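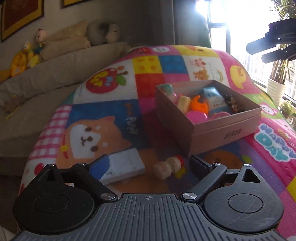

Figure 3. Toy tidying in a living room. A toy bottle and a flat white box lie between the open fingertips; the open box behind them holds more toys. A second gripper is partly visible at the right.

4. Planning and Paying for a Home Collection Kit

4.1 What the work asks of the hardware

The Pomare task set is made of ordinary household jobs, and toy tidying is the one that taught us the most about spending money. Small rounded pieces, flat boxes and soft packets all have to be picked up by the same pair of fingers (Figure 3). A gripper that does well with blocks on a lab bench can be a poor buy for a living room, where the surface gives under the load and the next object is a toy bottle lying on its side. We were delighted by how quickly a single afternoon in a home sorted our wish list. Items we had argued over for weeks dropped off it, and others that had never been on a quote went straight to the top.

Our first purchase plan was written from spec sheets. It put most of the money into the capture side and treated fingers, pads, cases and cables as leftovers. The second plan, reported here, was written after the pilot by the people who had carried the equipment up the stairs. We think the second plan is much better, and the difference between the two is the main thing we would like other small groups to take from this section.

Three requirements shaped the final list. The kit had to be used by one person with a gripper in each hand. It had to travel in one case. And every part that touches an object had to be replaceable in the home, with one hex key, by someone who had not built it.

4.2 Cost of one kit

We define a kit as two hand-held grippers, the mounts and recording hardware for both, a charger, a set of spare finger pads, a calibration board and a padded case. The price of one kit in the final plan was $2147, including shipping from Zellden, who supplied the gripper bodies and the linkage parts. Labor for assembly is not in that figure. Chang-ho Ji put the first kit together alone in a long Tuesday and then wrote the instructions that everyone else followed, and the later ones went much faster.

The gripper bodies were the largest single line, followed by the recording hardware. The case was a surprise. We had budgeted for a plain tool box and ended up with a fitted foam insert from Promedik, which cost more than the pads, the calibration board and the cables combined. It has paid for itself in calm mornings. The arms go in with the jaws open, nothing is forced, and the person packing can see at a glance if a part is missing.

We asked for quotes on a powered version of the same gripper and decided against it for this round. A motor, a driver and a larger battery would have raised the price of each kit enough that we would have bought far fewer of them. For a study whose value lies in the variety of homes, more hands in more homes was an easy choice. Readers working on contact force or on very heavy objects may well decide the other way, and we would love to see that budget written up too.

4.3 How many kits

The number of kits was set by the calendar. We had 36 homes to visit and a fixed end to the equipment grant in March, and each home needed a kit for long enough that the family could choose its own times. Emiliano Arroyo built a simple loan schedule in a spreadsheet, with one row per kit and one column per week, and we moved homes around in it until nothing overlapped. The schedule closed with 19 kits in circulation.

Our first version of this schedule left no gap between one home and the next. This was a mistake. A returned kit has to be checked, wiped down, charged and sometimes re-padded, and the courier does not always come on the day we hope for. We moved to one full week of slack after every loan. It felt wasteful on the spreadsheet and has been wonderful in practice. When a kit came back late, the next family never had to hear about it.

We also recommend settling the loan length before asking for quotes. Volume pricing on the gripper bodies changed our unit cost, and we could only get a firm number from Zellden after we could state a firm quantity. Going back twice with a different count cost us goodwill and most of a month.

4.4 Finger pads and other wear parts

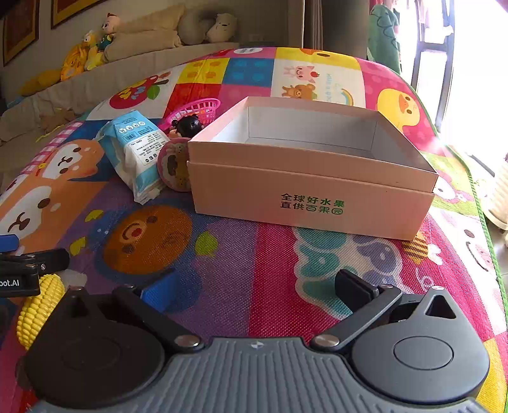
Figure 4. Open jaws over the play mat, with a pale pink cardboard box, a white plastic packet, a small round tin and a yellow toy corn cob among the objects nearby.

Finger pads deserve their own line in any budget of this kind. The objects in Figure 4 show the spread well: a plastic packet covered in small text, a small round tin standing on edge, a toy corn cob with rows of round kernels, a cardboard box. A pad soft enough to hold the tin without scuffing it will pick up lint from a foam mat. A pad hard enough to stay clean tends to let smooth plastic slide. We bought two types and let each household keep whichever suited its own toys, with the type written on the loan sheet.

Our replacement rule is a fixed one. Pads are changed after 1000 grasps or at the end of a loan, whichever comes first. We chose a fixed rule over inspection after Maëlle Nguyen compared pad notes from several people and found that one person's "fine" was another person's "worn out." The cost of changing a pad early is tiny next to the cost of a week of recordings with a slipping finger, and the rule made ordering very simple. Pads are bought once for the whole study, counted out per loan, and packed in the lid pocket.

Pivot screws are the other part to buy generously. They are cheap, they loosen, and they roll. We tighten all of them between loans and mark the heads with paint so that movement shows up quickly. Surface marks on the jaw housings, by contrast, are left alone. Early on we set aside money for replacement housings and spent none of it, and that line was moved to pads in the final plan.

4.5 Planning around the room

Homes are bright, soft and full of things, and some of that belongs in the budget. Both figures come from a room with a large window and strong daylight. Jobs done facing a window like this are harder to record well, and we first priced a set of portable lamps and a folding screen to deal with it. Normand Cloutier suggested that we spend nothing and ask families to work at two different times of day instead. We tried this and liked it so much that the lamps were cancelled. The recordings now cover a wider range of light, the case is smaller, and the families did not have to find a place for lamps.

Printed surfaces raised a similar question. A play mat covered in cartoon animals, fruit and lettering gives a vision model a great deal to look at that is not an object to be picked up. We had planned to send a plain gray cloth with each kit. Man-sik Joo argued that a plain cloth would take away the very thing we were going into homes to find, and we agreed with him after watching a few of the pilot recordings. The cloth was dropped from the list. We now think of a busy mat as a free resource, and a very good one.

Objects themselves cost us nothing. Families use their own toys, boxes and baskets, and we set no list. We did set aside a small replacement fund in case something was broken, and we would advise others to do the same and to tell families about it on the first visit. People handle the grippers with much more confidence once they know that a cracked toy will be replaced without a form.

4.6 Shipping, cleaning and storage

Kits moved between homes through Rernix on a flat-rate contract. The flat rate was a little higher than the cheapest option for nearby addresses and much lower for the far ones, and it let us write a single number into the plan for every trip. Batteries were the only complication. Check the carrier's battery rules before choosing a charger, and keep the battery paperwork in the case itself so that it travels with the kit.

Cleaning was planned as staff time plus wipes. Every surface that meets a hand or a toy is wiped before a kit goes out, and pads are replaced as described in Section 4.4. The foam insert has to be removable for this. Ours was glued down in the first case and is held with fabric tape in all the others.

Storage is easy to forget. The full set of cases fills a tall cabinet when the kits are home, and we had no such cabinet at the start. It was bought from the general lab budget and is left out of the kit price given in Section 4.2. The shelf nearest the door is kept for kits waiting to be checked, with their loan sheets clipped to the handles.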